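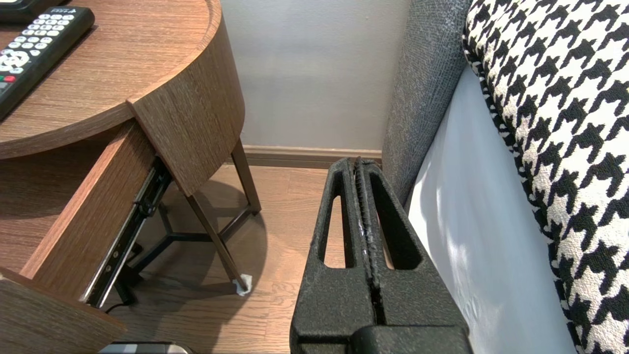

Ticket 102, opened 10th June by Nuria Tefera, robotics club. Problem: the drawer task stops short on every third or fourth run. Zestance support says our grip force is set too low. I don't buy it. With the drawer pulled out like this you can see the black metal slide along its right side, and my money is on that rail binding if the pull isn't straight. The fingers are closed there with nothing between them, so force doesn't come into it.

Tried so far: force from 17 up to 100. No change. Reloaded the Camotus profile, which Mebrat swears by. No change there either.

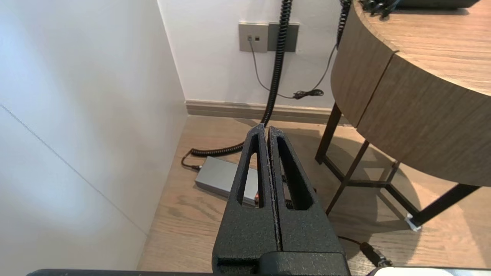

Second theory, from the Zornex forum: power dips. Somebody there claims a bad supply lead fixed "everything" for them. They posted no log. Ours has 3696 lines and I can't find one voltage warning in it.

Reply from Mebrat Dinsa: I still want the supply ruled out before we take the drawer apart. Swap the adapter for the Omerović one and run the same script. I know you think it's a waste of an afternoon. For what it's worth, the next picture shows a tiny red indicator light next to the adapter on the floor, but a light only tells me there's some power, it says nothing about a dip under load.

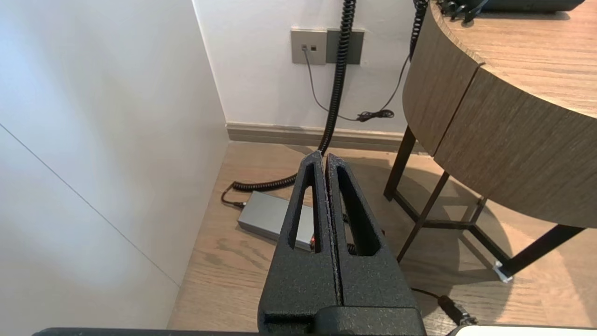
Nuria: Fine, one swap, same script, force back at 17. If it still stops, I'm loosening the rail. Ticket stays open.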